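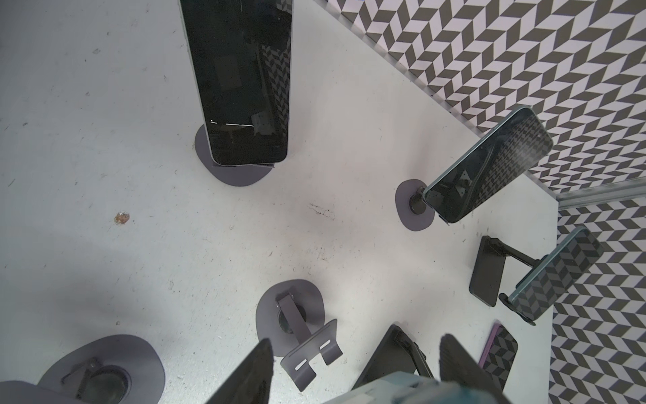
White top by the chevron wall, with the stands on it

Trarden Home Forum > Surfaces and Cleaning > Marks on a matte white tabletop

oyster_lane
27 August 2022
I have a matte white table pushed into the corner where the chevron wall panels turn. It's where the phones live. It has picked up a lot of little gray specks and scuffs, plus two marks I care about: a small reddish-brown stain on the left side and a dark streaky scuff closer to the middle. Dish soap and a damp cloth did nothing to either one.

The top is from Valter and I paid $217 for it, so I don't want to wreck it. I don't know what the coating is. The care card just says "wipe clean." Has anyone gotten marks like these out without leaving a shiny patch?

brackenR
Melamine sponge. Wet it, squeeze it out, light pressure. The dark streak should come up in a minute.

tollgate4
Please don't use a melamine sponge on matte. It's a fine abrasive and it polishes the spot you rub. I have a shiny oval on my desk from doing exactly that and it shows every time the lamp is on.

brackenR
I've used them on my matte kitchen cabinets for years and there's no shine. You were probably pressing too hard.

tollgate4
Maybe. Cabinets are a different finish from a desk top though, and OP doesn't know what the coating is. I'd try everything else first.

Rawan Fakhoury
The two marks need different things. A dark streak like that is often rubber or metal that has rubbed off onto the surface. Try a plain white pencil eraser on it first, then isopropyl alcohol on a cotton pad if the eraser only gets part of it. Test the alcohol somewhere out of sight.

The reddish-brown one has a crumbly edge in the photo, so some of it may be sitting on top. Lift what you can with a plastic card held flat. Then baking soda and water mixed to a paste, leave it 11 minutes or so, wipe with a wet cloth, no scrubbing. If it's rust you may need something acidic, but do the mild stuff first.

The scratches will stay whatever you do.

oyster_lane
Thanks, I can live with the scratches. No idea what the brown stain is. It could be coffee or it could be the clay pot I had on that side until spring.

dunmore_k
Check the bottoms of your phone stands. The base on the tall one looks smooth enough but I can't see what's under it. I had a Nama stand that lost one of its pads and it left gray lines all over a white shelf before I noticed.

oyster_lane
Just turned them over. The one with the teal phone on it has grit stuck in the pad. The other is clean. The black folding one usually lies flat by the wall and I hardly use it.

dunmore_k
Grit will do it. Wash the pad or replace it. Oyewole sells stick-on felt dots, 4 to a card.

brackenR
Felt holds grit worse than rubber does. Get silicone.

dunmore_k
Mine have been on nearly a year with no marks.

pell_street
Or put a desk mat down and stop worrying about it.

oyster_lane
I don't want a mat there, I like the white against the panels.

Update on the streak: the eraser took off most of it and alcohol got a bit more. There's a faint line left if I get down low and look across. No shine so far. The brown spot is lighter after one round of paste but still there.

Rawan Fakhoury
Do the paste again tomorrow. Let the top dry fully in between or you can't tell what you've got.

tollgate4
Glad you skipped the sponge.

brackenR
It would have gotten the faint line too.

oyster_lane
I'll do another round and post again in September if it's still showing.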